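The bus to Iketura leaves at six in the morning, and if you miss it you wait until Saturday. I know because I missed it. So I spent my first three nights as a visiting nurse trainer sleeping on a bench in the depot office at Idar, with my teaching binders for a pillow and a rooster who had strong feelings about dawn.

When I finally got up the hill, Gleice Xavier was waiting at the clinic gate with a flashlight and a bowl of rice. She looked at my suitcase. "You brought a lot of shoes," she said.

I had! I'd brought clogs, backup clogs, sneakers and (don't ask me why) a pair of heels. What I hadn't brought was a towel, or anything warm, and it was December and the nights up there bit right through you. Gleice lent me a sweater that came down to my knees, and I wore it every evening for the whole 95 days.

There were six of us in the staff house, which had been built for two. Dr. Bragança got the room with the door. The rest of us had curtains, and you learn a lot about people through a curtain. Arlindo did his drug calculations out loud in his sleep. Iolanda prayed, then cried a little, then laughed at something on her phone, in that order, every single night.

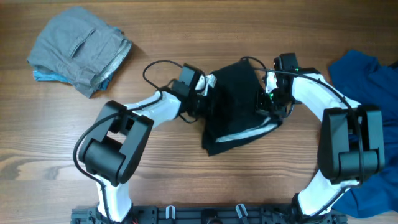

My job was to teach the ward staff how to give chemo safely. I had slides. I had a whole week on spills! On day two the power went out and I stood there in the dark holding a clicker, and Iolanda said, very kindly, "Maybe just tell us."

So I told them. I told them about my first patient back home, a retired mailman who called me Boss, and how I'd hung his bag with my hands shaking so badly he offered to do it himself. Then Arlindo told one, and Gleice told one that made Dr. Bragança get up and look out the window for a while. We never did get back to the slides.

On my last night I washed the sweater in the sink and left it on Gleice's bed with the heels on top. In the morning the heels were gone and the sweater was in my suitcase, still damp, wrapped around a jar of her pepper sauce. I could hear the bus grinding up the hill. Gleice was already out at the gate, waving it down, four inches taller than usual.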